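Rustad Hall refurbishment: progress report for August

Prepared by Siobhán Foley for the Nikura Fund

Work on the ground floor is on schedule. The damp course along the north wall is finished and the plaster has been left bare until the surveyor signs it off. Grukport have replaced six of the sash windows and will fit the last two when the glass arrives. The kitchen is closed, so the lunch club is meeting in the chapel for now.

The heating has taken longer than planned. Senent found that the old pipe run under the stage was in poor condition and quoted for a new one. We accepted the quote and paid the extra £578 from contingency. No further call on contingency is expected this quarter. 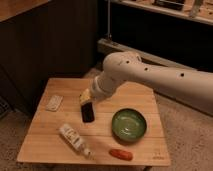
Furniture and flooring come under budget line 10. Hanan Majali has been comparing prices for the small meeting room and the reading room, and we have agreed to buy fewer pieces of better quality. For the meeting room we want square tables in a light wood, like the one shown, which can be pushed together for larger groups. The beige carpet is also close to the shade we have in mind, though a darker one may be needed by the entrance. Chairs will be ordered separately.

Bookings are holding up. We have 15 regular groups, the same as in the last report, and all have been told which rooms they can use until the kitchen reopens.

Still to do before the next claim: the fire door on the back stairs, the outside ramp, and the final electrical certificate. Invoices for the windows and the pipework are attached. Please send any queries to Hanan while I am on leave.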